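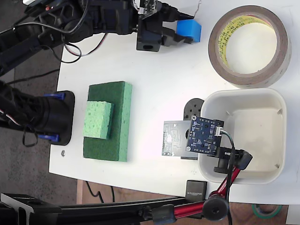 Figure 1. Work surface with sponges, foam cube, tape roll and tray.

3. Materials and Layout

The Umbridge project looked at how small soft items should be stored on a shared bench so that they can be found and put back without sorting. The trial ran through August on one white tabletop.

3.1 Items

Two sponges were stored as a stack, the light green one on top of the larger dark green one. The blue foam cube was treated as a separate item because of its shape. Brown tape was kept flat, as a roll on its edge tends to travel. The white tray has rounded corners and low walls, and was reserved for parts under the size limit set in Section 2.

3.2 Procedure

Each session began with a cleared tray. Items were taken out, used and returned, and the return position was marked on a paper grid. A total of 149 returns were logged over 9 sessions. A return was scored as correct if the item lay inside its assigned cell. Stacked sponges were scored as one item – this was changed after session 2, when separate scoring gave double entries.

3.3 Limits

The grid used 300 mm cells, too coarse for the foam cube. Loose hardware such as nuts had no assigned cell and was left out of the scoring. A finer grid is planned for the Fekcombe bench, which has a shorter top and will need a different tray position.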